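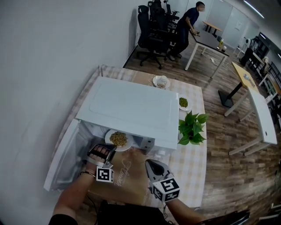 Section 5 is where the two hand grippers finally get to do some work, so make a brew and clear the table before you start. I've written it for the Dakis pair because that's what I built, but the Gernell kit goes together in much the same way (the screws are a nuisance on both!). My favourite first job is the microwave: door already open, plate of food sitting near the front, and you bring the jaws up to the rim with your left hand while the right one stays out of the way. Keep the marker cubes pointing outwards, as mine are, and don't let your sleeves creep over them.

Before you start

1. Switch the microwave off at the wall. We're only practising moves, there's no cooking in this section.
2. Squeeze each trigger fully and let go. The jaws should spring back on their own.
3. Check that both marker cubes are tight. If one wobbles, go back to Section 2 and do the bracket again.
4. Start the Fogh logger and wait for the beep.

Your first run

5. Hold both grippers still for 5 seconds so the logger can find the markers.
6. Move in slowly, close the jaws on the rim and lift the plate just clear of whatever it's standing on.
7. Put it back down, let go and draw your hand straight out.
8. Do the whole thing 40 times. I know, I know, but put the radio on and it flies by.

Caution: keep your fingers off the jaws while they're closing. They nip, and I've had the blister to prove it.

Note: Nokuthula Swanepoel, who shares the workshop with me, is left-handed and swaps the two grippers over. If you do the same, change the hand setting in the logger first or your runs will come out mirrored. 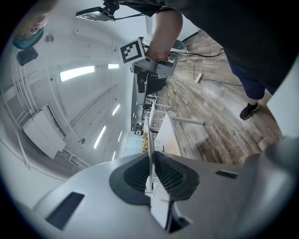

What if the logger loses a marker halfway through a run?

Stop, put both grippers down and press Discard, then start that run again from step 5. I used to try and patch the gaps afterwards and it took me most of July, so please don't bother.

When you've finished, save the runs, quit the logger and put both grippers on charge before you go home.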